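Stoseo Workshop – Handheld Gripper Upkeep Meeting
Minutes, Jan 16, 2019

Present: Aldana Benítez (chair), Tiago Baptista, Getachew Kumsa, Nicanor Paredes (minutes)
Apologies: Leopold Tanner, who sent a two-page email in his place. It was taken as read by those who had read it.

1. Minutes of the December meeting
Approved, after Tiago asked that "Tiago will look into it" be changed to "Tiago has looked at it." Changed.

2. Finger wear
Getachew reported that the finger pads on the left gripper are wearing faster than the ones on the right. The left one does most of the holding, so this surprised no one except the spreadsheet, which still predicts that both sets will need replacing on the same day. Pads are now to be checked every 400 grasps and changed at 2000, or sooner if they have gone shiny. The log will have separate lines for left and right.

Tiago asked what counts as a grasp. After some discussion, a grasp is a full close and a full open with something in between. Squeezing the trigger while thinking does not count.

3. Marker cubes
Two mounting screws on the right cube had backed out since the last check. Tracking went off by a few millimeters, and we spent an afternoon blaming the software, which has been told we are sorry. Agreed procedure:
Check all cube screws by hand before the first run of the day.
If a screw moves, stop, take it out, clean it, put it back with thread lock, and recalibrate.
Do not wipe the printed faces with solvent. Nicanor has done this once and would like the matter closed.
Spare faces are on order from Prirner.

4. Cables
Leopold's email proposes a sleeve for the thin cables at the base of each gripper. Getachew tried one. It kept the cables tidy and also made the wrist feel as if it had been set in plaster. Sleeve rejected. We will go back to a loose loop with one tie near the base, and replace any cable that cuts out when wiggled. The cost is around 70 dollars a pair from Celtex, and Aldana has approved two pairs.

5. Grip check with a household object
The foam block is retired as a test object, being light, square and no challenge to anybody. The hair dryer takes over. It is rounder and awkward, and its cord pulls to one side, so a weak grip should show up early. Close on it, hold it level over clear floor, turn the wrist both ways, and write down any slip. Use the left gripper first with the right one open, then swap.

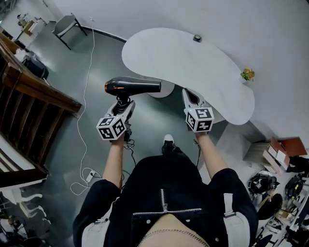 Getachew said the hold should last a full minute, as creep in the closing mechanism is slow and a ten-second hold would flatter it. Aldana thought a minute was a long time to stand there with a hair dryer. Getachew agreed that it was, and kept his minute. He also wants the cord hanging free during the check; tying it up would hide the pull we are trying to measure.

6. Calibration
Recalibration is now due every 300 runs, plus after any work on a cube or its mount. The Shiferaw board stays on its shelf when not in use and is not a tray. The coffee ring has been photographed for the record.

7. Actions
Getachew: new pads on the left gripper, log split into left and right.
Tiago: thread lock, all cube screws, recalibrate both.
Aldana: cable order.
Nicanor: write up the grip check on one page, one side.
Leopold: to be told about the sleeve, gently.

8. Any other business
Tiago asked whether the foam block could be thrown out. No decision was reached. Next meeting when the pads arrive.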